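Workshop Tips for the Robotics Club Bench

Posted Sep 11, 2019 by Ruth Whiteley

We have been running the Kivness club for a good while now, and every January I promise myself I will write down the little bench habits that save us so much grief. It has taken me until the start of the new school year, but here they are, and I hope some of them travel well to your own garage or classroom!

Give the arm a proper work surface. A glued-up maple board is lovely for this, and a rub with 400 grit paper before the season starts keeps the blocks from snagging when they get pushed along. Fasten it down at the corners, snug but not cranked tight - wood likes to move a little when the heat comes on.

Buy your practice pieces from the toy aisle. Shape-sorter blocks are cheap, bright and nearly impossible to hurt, and when one rolls under the radiator you won't cry over it. Wash them in warm water with a drop of dish soap, and let them dry overnight on a towel.

Start with pushing. The students always want to pick things up on day one (of course they do), but a plain round rod teaches them more about angles and patience than any fancy gripper. Bring it down slowly until the tip is just above the wood, stop there, and write the height on the masking tape before anybody goes further.

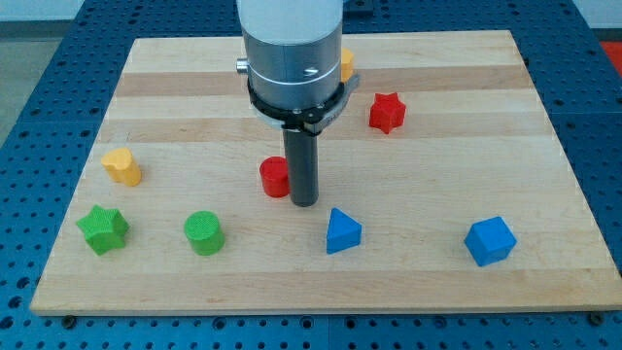 Tzanetos wrote in to say that a block pushed off-center will always spin, and that her team at Verham lost 6 practice rounds before they slowed the arm down and let the rod settle against the flat side first. She also keeps the cylinders for the newest members, which I thought was a very kind idea and have since stolen.

Last thing, and then I'll let you get back to it: wipe the board with a dry cloth at the end of each session, and put the blocks back in their tub by color. Ours lives on the shelf next to the spare fasteners, with the lid on.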